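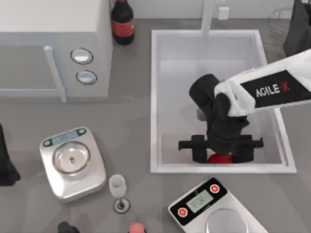
Notebook > Kitchen chores > Sink

3 min read

September, sink runs, late afternoon

Back on the sim kitchen, and back on the question Yen-ting keeps asking me at lunch: would you let one of these tidy up after dinner yet? My answer today is still no, but a warmer no than last month!

The chore is getting an apple out of the sink. That's it. I ran 584 episodes on the Conderen checkpoint with the counter left cluttered (microwave, cola-type bottle, both scales, the wine glass), and I'm counting a run as good only if the apple ends up on the counter and everything else stays where it was. 82 percent. I was so pleased I walked down the hall to tell Faizal Gunawan, who asked what the other 18 looked like, and fair enough, I hadn't watched them.

So I watched a pile of them. Mostly it's the approach. The arm comes in over the right rim and has to drop the wrist down into the basin without scraping the wall, and if the apple is up close to the front side there's hardly any room to get a finger behind it. You or I would just roll it back a bit with a knuckle. The policy never does that, it goes straight down every time and hopes.

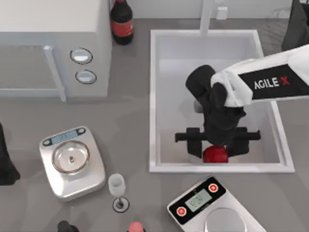

Faizal thinks we should add a nudge move before the grasp. I'd rather fix the start poses first and see how much of this goes away, but we agreed to try 2 short batches, one each way, same seeds.

The wine glass worries me more than the apple, to be frank. Anything carried out toward the front left passes right by it, and a tipped glass in sim costs me nothing, while in the Neststead test kitchen somebody has to get the broom out. Asked Yen-ting Mok to put a glass check in the scoring script.

To do:
- rerun with the apple start moved back from the front wall
- look at wrist angle on the misses
- ask Bajpai side for their dish rack numbers
- read both scales before and after, in case a bump shows up there

Batch one is queued for tonight, Faizal has the second.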